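FOR IMMEDIATE RELEASE

Ramton, 4/25/19: The Ramton Public Library will extend its evening hours at the Mirnus Street branch starting in May. The branch will stay open until 9 p.m. on 5 evenings, up from 2 at present.

The change follows a survey completed by 2,000 cardholders over the winter. Later closing times were the most common request, ahead of more parking and a larger periodicals section. Funding comes from the city's general operating budget and will cover 32 added staff hours each week. 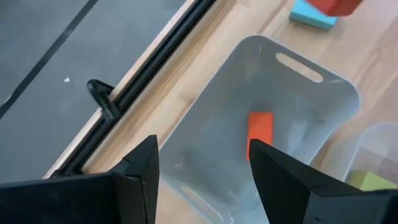
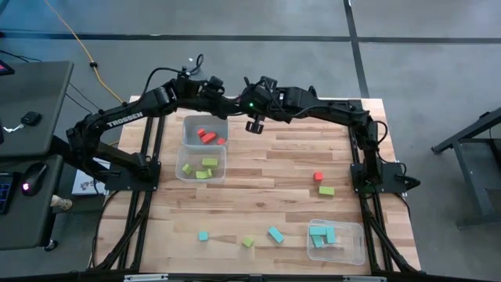
Gladys Palomino welcomed the decision and said she had often reached the branch after work only to find the doors locked. She asked that the children's room keep the same hours as the main floor, "or parents will still have to choose."

The children's room will close at 8 p.m. during the first months of the new schedule. Weekend hours are unchanged. Holds may be picked up at the front desk until closing, and the outside book return remains open at all times.

Media inquiries: Pankaj Dwivedi, Office of Communications, Ramton Public Library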